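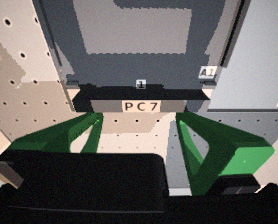
Green fingers, grey fixture, pale board full of holes.

**1/** Right, bismuth thread. I've been growing crystals in the kitchen again and three of you have asked how it's going, so you only have yourselves to blame.

**2/** If you've never met it: bismuth is element 83, down at the bottom of group 15 under antimony. It's a heavy silvery metal with a faint pink tinge, and it melts at 271 degrees Celsius. A camping stove will do it!

**3/** I bought my lump from a bloke at the Stustmont mineral fair last May. 500 grams, wrapped in a page of the local paper. Ismail Abdel Rahman was with me and talked me out of buying two (he was wrong, I've since bought the second one).

**4/** The bit I love is that it expands when it freezes. Most metals shrink. Water does the same trick, and so do gallium and silicon, but it's still odd to watch the top of a pot of metal bulge up as it sets.

**5/** The rainbow colours everyone goes mad for are a very thin layer of oxide. Light bounces off the top and bottom of the layer and the two lots interfere, so the colour you get depends on how thick it is. Same idea as oil on a puddle.

**6/** And the staircase shape! The edges of each crystal grow faster than the middles of the faces, so you end up with these hollow stepped squares. They're called hopper crystals. Salt can do it too if you're patient, which I'm not.

**7/** Batch 6 was my best so far. I let it cool really slowly with a lid on, skimmed the grey skin off the top and poured away the liquid while the outside was just set. Gloves, goggles, window open, cat shut in the bedroom.

**8/** Biggest crystal off that one weighed 106 grams. Lucero Flores has already claimed it for her desk at Kabbaj, so that's the end of my display shelf – again.

**9/** Somebody asked whether it's radioactive. Technically yes. Bismuth-209 was thought to be stable until 2003, when a team in France caught it decaying. The half-life is more than a billion times the age of the universe, so I'm happy to have it next to the bread bin.

**10/** Next up I want to try a taller steel pot and an even slower cool. I'll post the results whether they're pretty or a grey blob. Still after a decent second-hand thermometer that goes past 300, if anyone's got one going spare.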